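Features > Storage and Handling

The Gray Bin, Reconsidered

The open rectangular bin is the least discussed item in any stockroom, and it accounts for a good share of the handling time. At Clarnholm, a parts and housewares depot outside Nulley, small goods are held in 3379 bins across two floors. Most are gray, most are plain, and until last March most were filled without any written rule.

The depot now works to a short standard drawn up with Gagnon, its packaging supplier. It covers wall height, floor condition and fill level. Wall height comes first. A tall wall keeps mixed items from spilling when the bin is pulled forward, but it also hides whatever lies against it. Clarnholm tested walls of two heights and kept the taller one for loose goods only. Flat packs went back to shallow trays.

Floor condition gets less attention than it should. A light floor shows small dark parts well when new. With use it picks up scuffs and smudges, and a worn patch can be mistaken for a washer or a scrap of film. The standard calls for a wipe at the end of each shift and a replacement liner after 102 cycles. Risix, the stock software in use on site, logs the cycles and flags the bin on the morning list.

Fill level is the hardest of the three to hold. 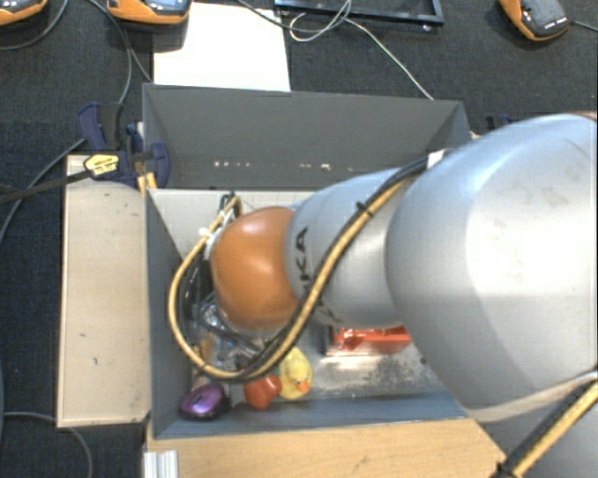 Mixed goods drift. Each pull and return sends them toward one end, and a bin that is half empty by volume can still be crowded in one corner. Items at the bottom of the pile are then handled last, or missed at count. Clarnholm's rule is to level the contents by hand whenever the pile reaches the rim on any side, and to split the bin once it holds more than 5 product lines.

Dividers were tried and dropped. They kept lines apart - and cost more space than they saved, particularly with soft or odd-shaped goods. The depot still uses them for fasteners on the lower floor, where the bins are smaller and the contents seldom change.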